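Cut-resistant liners for bin work, knit vs. leather

vurach_tools
Posted Thu 2 August
Switching the parts bins from leather to coated knit. Leather lasts longer but the fingertips are too thick for small fasteners. The Valtivance knit in size 9 fits well. Palm coating wears through after 15 shifts.

Work gloves end up in the bins with everything else, so color matters too. Orange gets spotted, gray does not. 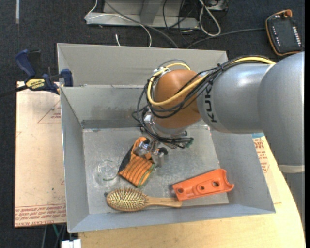

Neva
15 shifts is short. Are you washing them? Hot water ruins a latex coating. Wash cold, hang dry.

vurach_tools
Washed warm, tumbled low. Will try cold.

fekete_m
Disagree on knit. Oil goes straight through the back of the hand. I wear leather and take it off for the small screws.

Neva
Taking it off is how people get cut. Get a fully dipped nitrile — the back is covered too.

fekete_m
Tried 2 pairs in March. Too sweaty after 4 hours.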